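The update that ate my second monitor, and the guy who got it back

I've been grumbling about the September update to Starkater on here for weeks, so a few of you told me to quit whining and go talk to somebody who knows the thing from the inside. Fair enough! Shaohua Liang looks after desktop software for Prirkthorpe, where 138 machines run Starkater all day long, and he spent most of an afternoon on a call with me while eating what sounded like a very crunchy apple.

My own problem, for anybody new: after the update, windows I'd left on my second screen kept opening on the first one, squashed into the top left corner. Every single morning. I'd drag them back, lock the computer, go get coffee, and there they'd be again.

"Oh, the corner pile," he said, before I'd even finished. "Yeah. We had that on the first day. People thought somebody was messing with their desks."

I asked him what's going on under the hood, and he was patient with me. Starkater remembers where your windows go by giving each screen a name. The older version built that name from the monitor and the port together. The new one adds the scaling setting to the mix (so 125 percent, 150 percent, whatever you picked), and if a monitor is slow to wake up, the desktop grabs it at the wrong scale for a second.

"So it looks like a new screen," Liang told me. "It has no saved layout for a new screen, so everything goes home to the main one. Then the monitor finishes waking up and it's too late, the windows have moved."

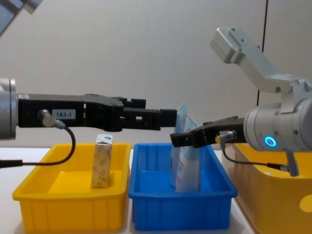

Two arms above the bins, with the label 183-1 on the left gripper.

Did they test it first? They did, he said, and this is where he got a little sheepish. His pilot group was five laptops, all with the lid open and no external display.

"It passed. Of course it passed! There was one screen. Where were the windows going to go?"

They've since added a couple of desks with mismatched monitors to the pilot, including one elderly display that takes forever to come on, which he described with real affection.

Now, the fix. I'd read on a forum that you should wipe your whole profile and start over, and I came very close to doing it. Liang made a noise at that.

"Please don't. You lose your shortcuts, your pinned stuff, your color settings, and then the next morning the corner pile comes back. You've fixed nothing and you're in a worse mood."

What he did was open the display panel, find the restore delay and raise it to 300 milliseconds. The update had set it to 128, and on the machines he looked at, that was too short for the monitors to settle. After that you put your windows where you want them, choose Save Layout by hand, and sign out properly once. Locking doesn't count, he says, and I had to ask him to repeat that part, having locked and unlocked mine all week like a fool.

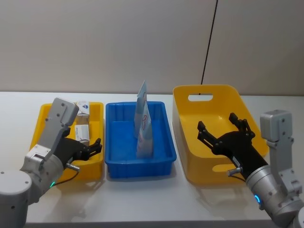 Yellow and blue trays, with a larger yellow basket on the right.

I wanted to know about the other complaint in my inbox, the one about Buta. That's the little add-on that puts a clock and a search box on every screen, and plenty of you have written to say the search box disappeared at the same time.

"Separate bug," he said. "Same update, separate bug. Buta loads before the displays are ready and it gives up. Turn it off and on again after you sign in. I know how that sounds."

He does have a script for it, passed along by a colleague named Sivakumar, but he wouldn't let me post it. It's written for their setup and he doesn't want to be answering mail from strangers. I can respect that.

Would he roll back? He thought about it for a while (more apple). He wouldn't, mostly for the sleep improvements, and he'd miss the new keyboard switcher. But he's holding off on the next release until the slow old monitor has had a week with it.

As for me, I changed the delay while we were still talking, saved the layout, signed out, and accidentally hung up on him. When I called back he was laughing. My mail window has stayed on the right-hand screen for four mornings now, and I'm going to try the laptop dock next.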